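Open lab day at Steltier, Sep 19, 2020

So I finally got to the Steltier open day, and I'd go again tomorrow! They had 7 stations, and I spent most of my time at the kitchen one, where the arm practices in a simulator. Can it cook me dinner yet? Nope. On the real counter it took 17 tries to put a mug away – I was rooting for it the whole time. Wiping down went a lot better.
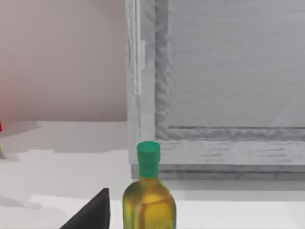 Simulated kitchen: olive oil, green cap, gripper at lower left.

The shop-floor hall was packed, so I skipped it. Parking is free, by the way.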